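Child theme (website design)

A child theme is a small theme that borrows nearly everything from a bigger one, called the parent, and only holds the bits you want to be different. I've kept this entry in everyday words, as most of the explanations I learned from were written for people who already knew the answer.

How it works

When somebody visits your site, the software looks in the child theme first. If it finds the file it wants there, it uses it, and if it doesn't, it goes and gets the one from the parent. So a child theme can be as little as one style sheet with a few lines at the top giving its own name and the folder name of its parent. My first one had 26 lines in it, and half of those were notes to myself!

The folder name has to match exactly, capitals and all. I once typed Fluvano with a capital F when the folder was all lower case, and spent an evening looking at an error message (the parent theme is missing, it said, while I could see it sitting right there in the list).

Why people use them

Themes get updated, and an update writes over the theme's own files. Any colour you changed by hand in the parent goes back to how it came. I lost a whole July of fiddling that way on my old Ivora site - the header, the sidebar widths, a footer I was really rather proud of. Changes kept in a child theme stay put when the parent is updated.

They're also handy for trying things out. You can switch back to the parent in a click and see whether the fault is yours or theirs (usually mine, I'm afraid).

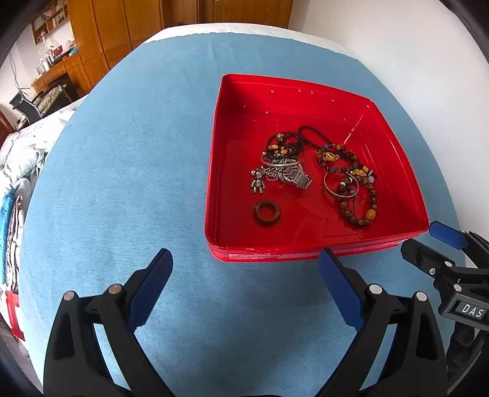

What goes in one

Two files will do for most people. The style sheet holds your colours, fonts and spacing, and the functions file holds small pieces of code, including the piece that loads the parent's styles if the parent doesn't do that by itself. The two files are treated differently, and this catches everyone out at least once. A page template in the child replaces the parent's template of the same name, but the functions file is loaded as well as the parent's, just before it. Copy the parent's whole functions file across and you'll most likely get a blank page or a fatal error, as the same function can't be declared twice.

Templates are copied over one at a time, keeping the same folder layout. I'd copy as few as you can bear. Each one you take is frozen at the version you copied, so if the parent's makers mend something in theirs, you won't get the mending. I have 9 in my Windard child theme and I regret at least half of them.

When you don't need one

If all you want is a different link colour, the additional CSS box in the customiser will do, and it survives updates too. Mine had grown to 200 lines before I gave in and moved it all to a proper file. Block themes keep changes made in the site editor in the database, so they need a child theme less often.

See also: parent theme, template hierarchy, style sheet, starter theme

Entry by Owen, last changed 21/02/2024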